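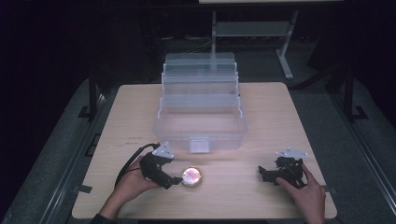
Last updated: January, by Monique Brunet

How to budget for a hand-held gripper station (small shop version)
By Monique Brunet, with notes from Loïc Le Goff

Quick one. People keep asking me for the spreadsheet and the spreadsheet is a mess, so this is the order I'd do it in. Assumes you already decided on hand-held grippers for recording the work and that the arms come later, or never. If you're still arguing about arms, stop here and go have the argument.

Step 1. Write down the task before you price anything

One sentence. Ours was "open a clear tray box, put a small round container in it, close it." Two hands. That sentence decided we needed a pair of grippers, a table you can get your arms over, and stuff to handle. No conveyor. No enclosure. We had both on the first draft.

If the sentence won't fit on a sticky note you've got two stations. Price them separately.

Step 2. Price the grippers as a pair, plus one

Get the quote for left and right together. Skangate quoted us single units the first time and the pair came out cheaper once Dorian called them. Ask for:

- price for the pair
- price and lead time for spare jaws
- are the top brackets included or extra
- cable length, and what a replacement cable costs

Then add a third gripper to the sheet as a line you can cut. We cut ours. Regretted it by the second month — left one went back for repair and the station sat there.

Jaws wear. Put them under consumables, not equipment, or you'll be asking for permission every time.

Step 3. The table and what it stands on

Everyone lowballs this. A tabletop is cheap. What goes under it, the rails, the posts, and the day it takes to get all of it square, that isn't. Leblanc did our frame and the labor line was bigger than the metal line. Ask for both seperately.

Measure with a person sitting there holding the grippers. Elbows out. The drawing will look fine and then your elbow hits a post. Check:

- can both hands reach the back edge of the table
- do the cables have slack when the hand is all the way across
- can you get behind it to plug things in

Round the table corners if they offer. Small charge, forearms will thank you.

Light wood-look top has worked for us, with one catch. People write on it. Budget a spare top or buy them a notepad.

Step 4. Cables

Own line. Don't bury it in "misc." You want every cable in use, one spare of each, and something to hold them down. Bernadette keeps ours in a labeled bag taped to the wall, so we stopped losing the short ones. Ustent sells clips that are fine. Any clips are fine.

Cable dragging on the table gets in the way of the hand, so decide now which side each one leaves from. Left hand goes out left. Write it on the plan.

Step 5. Things to handle

This is the one I got wrong. I put down two boxes. You need way more, and you need kinds that annoy you. Clear plastic trays, shiny lids, small tins. If the real work has shiny and see-through parts then buy shiny and see-through parts, don't swap in nice matte blocks because they're easier.

We set aside 500 for objects for the first round. Went through about 40 different items before the list settled down. Buy cheap, buy doubles of anything with a hinge or a latch. Latches go first.

Step 6. People time

Put hours in, even if it's your own staff. Somebody sits at that table. Somebody resets it. Odette worked out that resetting between runs was taking nearly as long as the runs, and we had zero hours down for it. Now it's its own line, same rate.

Plan breaks. Holding a gripper in each hand is tiring in a way it doesn't look. We do short blocks and nobody books past Friday lunch.

Step 7. The order to spend it in

1. Grippers first, lead time is the long one
2. Frame and table, once you've got the gripper dimensions in hand
3. Cables and spares
4. Objects, a small batch, then the rest after a week of use
5. Arms or anything else — only after 100 good runs

Don't do 2 before 1. We did. The table came back to Leblanc for a change and we paid for teh change.

Step 8. Contingency

Everyone says ten percent. I'd go higher on the frame and lower on the grippers, those are a fixed quote anyway. If Skudasard or whoever is doing your delivery, get the stairs and the door width in writing.

Before you send it up

- Is repair turnaround written down, with a name
- Is there a line for jaws
- Is there a line for reset time
- Did someone who'll use it read it

That last one, get them to sit at a table with a box in front of them and mime the job. Takes five minutes. Dorian found we needed the table lower, before we ordered it, second time around.

Loïc's note: keep the old quotes. You'll want them when the second station comes up.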